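Grovthorpe Shared Laboratory: Glassware Loan FAQ
Last revised 07/12/2025

Who can borrow glassware?
Anyone with a current bench account. Visitors borrow through their host's account, and the host is billed for breakage.

What does the store hold?
The catalog lists 3,254 items, mostly jointed borosilicate. Round-bottom flasks are issued with a cork ring. Funnels, adapters and condensers are requested separately by joint size.
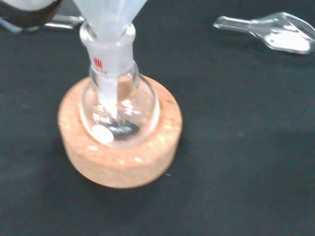 How do I read a joint size?
The first number is the widest diameter of the ground section in millimeters. The second is its length. A 24/40 joint and a 24/29 joint share a taper and will fit together, but the longer one leaves part of its ground surface exposed. Do not use mixed lengths under vacuum.

Do I need to grease the joints?
For work under vacuum, yes. Apply a thin film to the upper third of the inner joint and turn it until the band looks clear. Greased pieces must be wiped with solvent before return – the washer does not remove silicone.

How long is the loan period?
Five weeks, renewable once through Plendine, the booking system. Items held past the second due date are charged at replacement cost.

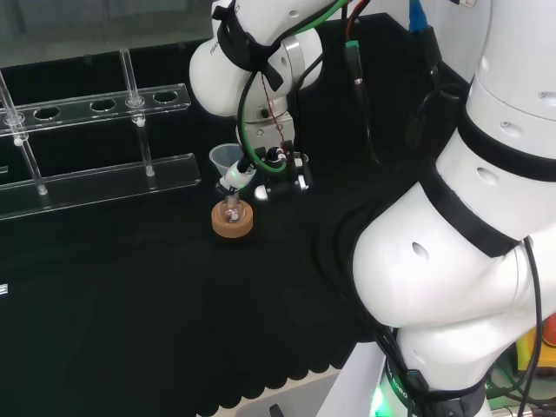

Renewals are not accepted by email. If Plendine shows the item as reserved, return it by the due date and join the queue. Loans that run into the August closure are extended to the first working day after it.

What if a flask is chipped or starred?
Do not heat it or put it under vacuum. Tag it, note the damage on the loan slip and leave it on the repair shelf in Room 102. Ngan-ling Ho inspects the shelf and decides what goes to Lekota for reworking.

Can I leave a flask standing on the bench overnight?
Yes, if it is labeled, supported in its ring and empty. Flasks with contents go in the fume hood with a completed hazard card.

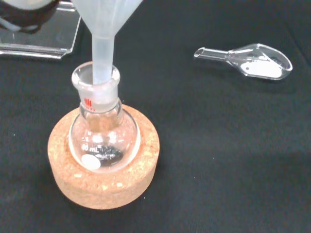
Round-bottom flask in cork ring, with funnel.

Who do I contact about billing?
Danica Kolev handles all breakage charges. Include your loan number.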